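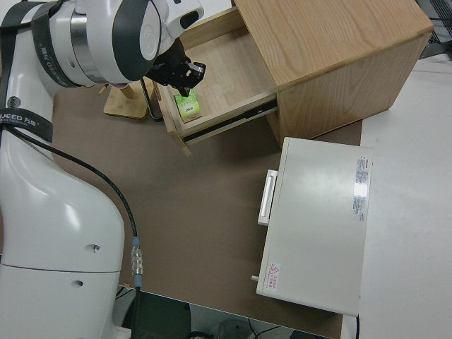
Saranya Shenoy keeps two notebooks on the go, one for the left arm and one for the right, and when I got to the Fladance workshop in Rukley a little after eight in the morning she was already writing in the second one. She looks after the cell they call Gurneo, a pair of white arms that share one table and spend their days handling the kind of things you'd find in any kitchen. She has had charge of it since it was bolted down last October. Before that she serviced packing lines, and she says she still catches herself listening for a conveyor.

I had asked her for an hour and she gave me most of a morning, with tea in the middle of it. What I wanted to know was how a machine like this gets looked after from one day to the next, by the person who does it.

"People come in and want to see it move," she told me. "Which is fair enough, I like to see it move too! But most of my time it's standing still and I'm underneath it with a flashlight."

Cables first

Her morning always begins with the cables. The ones that run on the outside of the arms have to be long enough to follow every joint through its full travel and short enough that they don't catch on whatever is sitting on the table, and there isn't a lot of room between those two. She starts at the gripper end and works back toward the base, running each cable between finger and thumb and feeling for flat spots, and then she checks every threaded connector by hand.

"Finger tight, then a little bit more. I don't use pliers on a collar. I did that once, on another machine, and I split it, and then I had a very long afternoon."

After the connectors she drives each arm slowly out to the ends of its reach, one joint at a time, and watches the slack. She has a strip of tape on her notebook cover that she holds up against the loops as a kind of ruler. If a loop has crept longer than the tape, something upstream has slipped, and she goes looking for it before anything else happens that day.

The worst spell they had was over the winter, when the right arm kept stopping partway through a reach. It would run perfectly well for an hour and then quit, always with the same fault, number 308, which only says that the gripper has stopped answering. She swapped the gripper, and then she swapped it back again. She and her colleague Wiroj Thongsuk went through the settings line by line. In the end Wiroj sat on a stool next to the table and watched the arm go around for an entire morning with his coffee going cold (her words, and she was laughing), and he saw that the cable pulled straight for a moment whenever the wrist turned over above the drawer.

"It was a conductor broken inside the jacket. From the outside it was a lovely cable, not a mark on it. We replaced it, gave it more slack, and moved the tie further up the arm. I haven't seen a 308 since, and I do look for it." 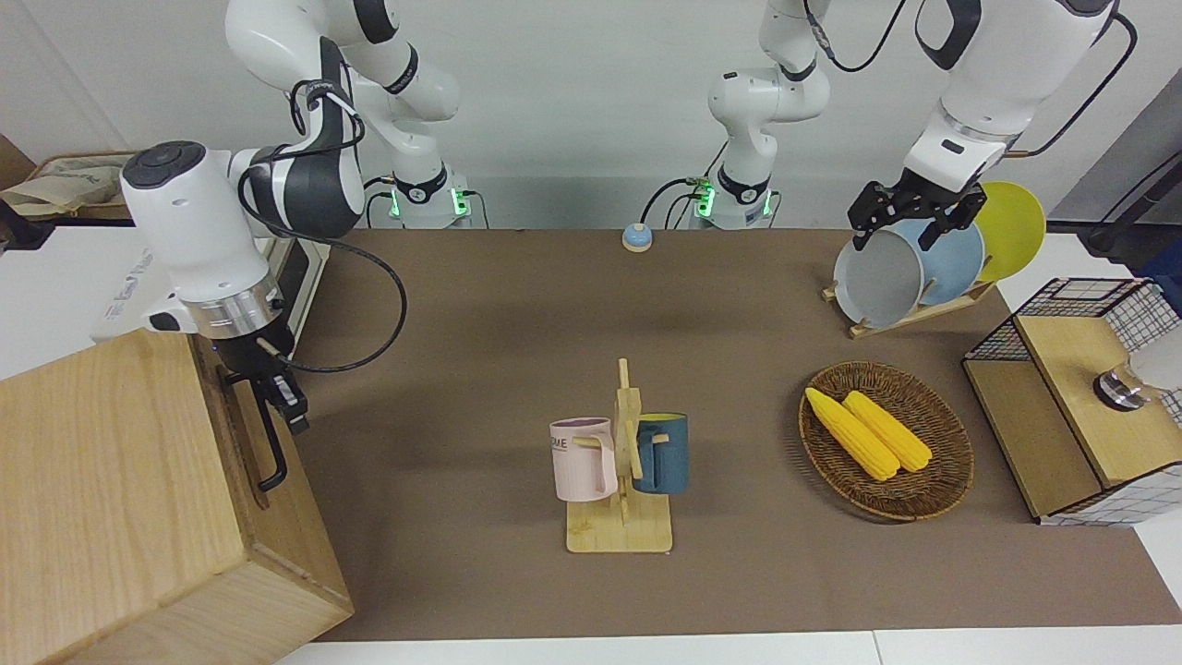
Setting the grippers is the part of the job she talks about with the most affection, and it is fussier than I had imagined. Each gripper has to know where its own fingertips are, and that changes a little every time the pads are replaced. Saranya touches the fingertips down on a steel block, stores the height, and then tries it out on real objects before she'll trust it. The dish rack is her favorite for this. With the three plates standing upright, gray in front, then blue, then yellow, and the black gripper brought down over the top edge of them, she can see right away whether the fingers are centered and whether they are square to the rim. "A plate is thin and it's honest with you. If you're a little bit crooked on a block of foam, you'll never know it. If you're a little bit crooked on a plate, you can hear it."

I asked how slowly she goes when she's trying out a new setting. She runs the first pass at a crawl with her hand on the stop, she said, and when that looks right she takes it up to 50 percent and leaves it there until lunch. Full speed has to wait for the afternoon. Wiroj would go sooner, apparently, and they have agreed to disagree about it.

The pads themselves she buys in from a supplier called Bosman, and she changes them by feel. Once the surface has gone shiny she doesn't wait for it to start slipping. The old ones go into a jar on her bench. "I don't have a reason for the jar. I should throw them out, really."

Two arms, one table

A single arm is a fairly simple thing to keep straight, she explained, and then you put a second one across from it and you have twice the work and a half again on top. The bases have to be measured against each other as well as against the table. If one of them shifts by even 2 millimeters, both arms will still do their own jobs beautifully, and then get in a muddle the moment they have to work near each other in the middle.

So every couple of weeks she clears a patch of tabletop, brings both grippers in to the same marked point from their own sides, and writes down how far each one misses by. There were 29 of these checks in the notebook when I visited, in small, tidy handwriting, with a line drawn under the ones where she had to loosen a base and start over. She turned the pages for me quite slowly and I had the feeling she was enjoying it.

"You see here, this run of good ones? And then this. That was when the table got moved for the floor cleaning. They put it back so carefully, too, they were so nice about it. I still had to do the whole thing again."

She is just as particular about the things on the table. The wicker basket and the wooden mug tree each have a place where they begin the day, and anything that has been knocked goes back there before the arms are switched on.
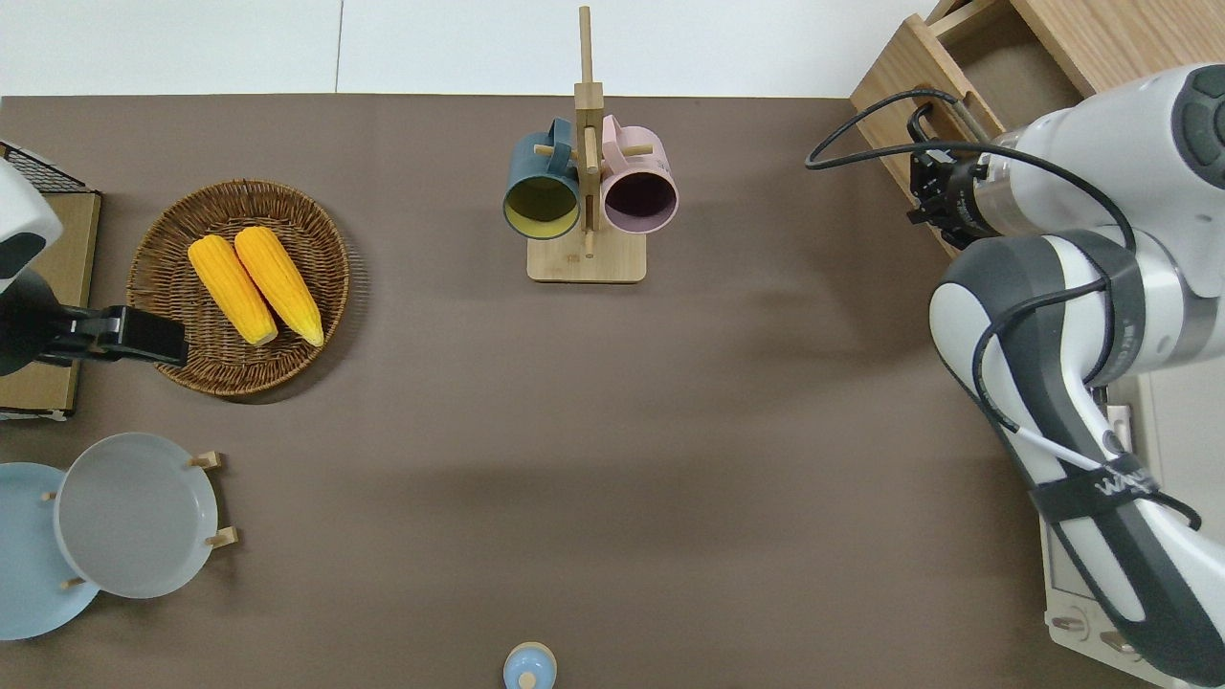

The drawer

I had saved a question about the drawer cabinet, as Wiroj had warned me on the way in that she has opinions about it. She does. A drawer looks like the easiest thing in the room, she said, but it changes all the time. The slide picks up dust and gets stiffer, the cabinet walks backward a hair with every push, and the arm goes on pulling exactly the way it was taught.

"When the pull goes bad, everyone looks at the robot. I look at the drawer. I wipe down the slide, I push the cabinet back where it belongs, and nine times out of ten I can put my tools away again."

She opens and closes it by hand every morning, a few times over, before she lets the arm near it. She'd done it that day before I arrived, and while we were talking she reached over, a bit absently, and did it again.

Wiroj came by toward eleven to ask whether he could have the cell for the rest of the day. Saranya wanted to finish the wrist on the right arm first, and said he could have it at noon if he promised to write down anything that sounded different. He has his own page at the back of the notebook for that. The last entry said "slight tick, left elbow, maybe just me," and under it, in her writing, "not just you, bolt on the cover, fixed."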